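Okay, I've been sitting on this since breakfast and I can't keep it in any more. Wedness have a new record coming in October and I got to hear them play nearly all of it last night. Thread, because I have a lot of feelings about a string band.

1/ Quick background if you're new here. Wedness are a five-piece: fiddle, banjo, double bass, guitar and an accordion that used to belong to the bass player's nan. They started out playing the fish market before sun-up, for people who had not asked for music and mostly wanted their snapper.

2/ I first heard them there, half asleep, holding a coffee. They did a waltz with the banjo tuned way down low and I stood there until the coffee was gone. Missed my bus. Missed the next one too.

3/ The new album is called Adanance. I asked Upendo Gachanja (fiddle, most of the singing, all of the jokes) what it means and she said it was a word her little brother made up for the feeling of walking into a room where people are already dancing. I love that so much.

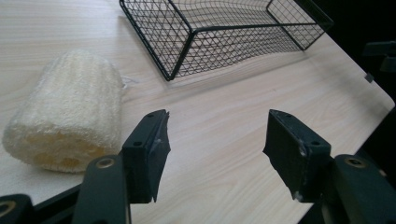
4/ THE VENUE. The show was in the old Judotex building, where they used to sew judo suits. Brick walls, a terrific timber floor and not much else. The capacity is 68 and I reckon every spot was taken, plus a dog.

5/ No stage! The band just stood in a loose half circle at one end around a single microphone, stepping in for the solos and back out again. If you've never watched a band do that up close, it's half the fun. The bass player has to sort of waltz his bass in sideways and everyone makes room for him.

6/ They opened with Salt on the Step, which regulars will know, but it's been slowed right down and the accordion carries the tune now. I wasn't sure for the first verse. By the second chorus I was completely sold. It sounds like a much older song at that speed.

7/ Then straight into the new stuff with no chat at all, which is very unlike them. Three songs in a row. The third one, Ferryman's Daughter, has a fiddle break that goes on for ages and keeps finding another place to go. The bloke beside me said a word I won't repeat and then started clapping.

8/ My favourite of the night was Simões. It's named after the street where they rented the house they wrote the record in, and it's just two voices and guitar until the very end, when the bass comes in with a bow. You could hear the rain on the roof during the quiet bit. I hope they kept some of that kind of space on the recording.

9/ Someone asked in my replies whether the drums rumour is true. Not that I heard! There's a lot of foot stomping, and the guitarist had a bit of board under his boot on a few songs, but nobody behind a kit. I'd be happy either way, to be fair. They swing so hard already.

10/ Had a chat with Upendo by the merch afterwards. She said they cut the whole album live in the lounge room, no headphones, and kept whichever take made them laugh or cry. One of the songs was take 30. She wouldn't tell me which one, so now I'm going to be listening for tired fingers.

11/ She also said the banjo player broke a string in the middle of the best take of the title track and they've left it in. There's a twang and then someone yells. I can't wait to hear it.

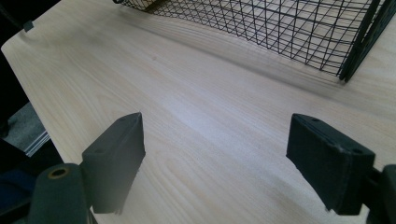

Tabletop, pale wood grain.

12/ Small grumble, only because I care: the support act had a lovely voice and I could hardly hear her over the people by the door. Folks, if you want to catch up with your mates, there's a whole footpath out there. She played a murder ballad on a tenor guitar and deserved a hush.

13/ For those asking about the encore: yes, they did the singalong, and yes, they made us do the harmony part. Left side of the room took the low line, right side took the high one. I was on the right and I'm not built for it. My throat is still a bit sore.

14/ They finished with an old gospel number, completely unplugged, walking through the middle of the crowd and out the back door still playing. You could hear them going down the lane, getting fainter – and then a big cheer from the people smoking outside.

15/ What I keep thinking about is how much better they listen to each other now. Two years ago they were fast and loud and a total joy, and everyone soloed like the building was on fire. Now somebody will leave a gap and the others let it sit there for a bar. It's a different thrill.

16/ The record's out in October, on vinyl and the usual places. They're playing a few more small rooms before then and I'll share the dates once they're up. If one is anywhere near your neighbourhood, go. Bring a friend who says they don't like banjo.

17/ And if anyone recorded Simões last night, even a terrible phone recording with the rain all over it, please send it my way. I've had the last verse in my head all day and I've only got half the words.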